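Hands on the Rack: What Changes for Technicians When Robots Do the Patching
Final project report, Workplace and Technology course

1. Background

Our group looked at the network support team at Curnosport, which runs server rooms for small companies. Much of a junior technician's week there goes to patching: plugging in cables, moving them to other ports, and writing down what was moved. The team logged 284 patch jobs in August. The company is considering a two-arm system called Orby for part of this work, and we wanted to know what the technicians think it will do to their jobs. 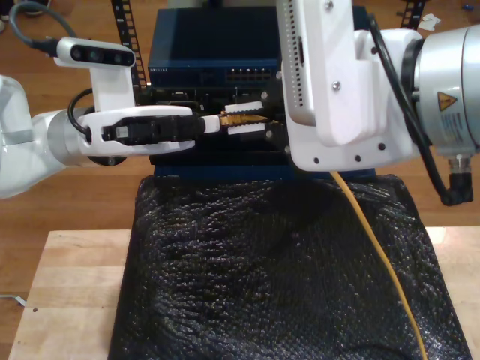 Report by Jonas Pfister and Ottilie Gruber

2. What we did

We interviewed 6 technicians and one shift lead. We also watched the arms work with Ethernet cables at a small rack, and read the job descriptions from before and after the plan was announced. The interviews were done one at a time, mostly right after the 9 a.m. handover.

3. The task

Patching looks simple, but a person does several things without thinking. You find the right port, turn the plug the right way up, line it up and push until it clicks. The arm has to do the same with a gripper and a depth sensor mounted above it. Lining up is the part that got most of our attention, as a plug that goes in at an angle can damage the port.

The cable is the other problem. It bends differently every time it is put down, so the arm can't count on finding it in the same position. 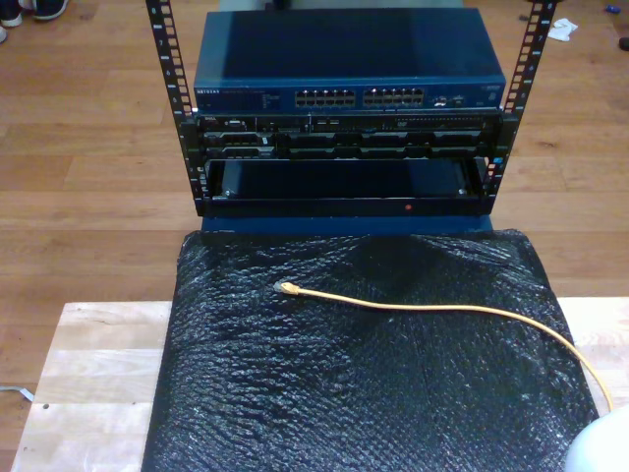 Figure 2. Rack with Netgear switch and Dell server, yellow Ethernet cable in front.

4. What changes for people

The technicians didn't expect to lose their jobs. They expected different ones. Under the plan, a technician would prepare the cables, check the job list and deal with anything the arms can't finish. Two of them liked this — less kneeling, fewer night calls. The others worried that new hires would never learn the racks by hand.

Pay was the other subject. The new job description adds supervising the system but stays in the same pay grade. The shift lead agreed this was unfair and said it was still being discussed.

5. Limits

We talked to one team at one company. We did not time the arms against a person, so we can't say which is faster.

6. Recommendations

Keep new technicians on manual patching for their first 9 weeks. Put the supervising work into the pay grade before the system is installed.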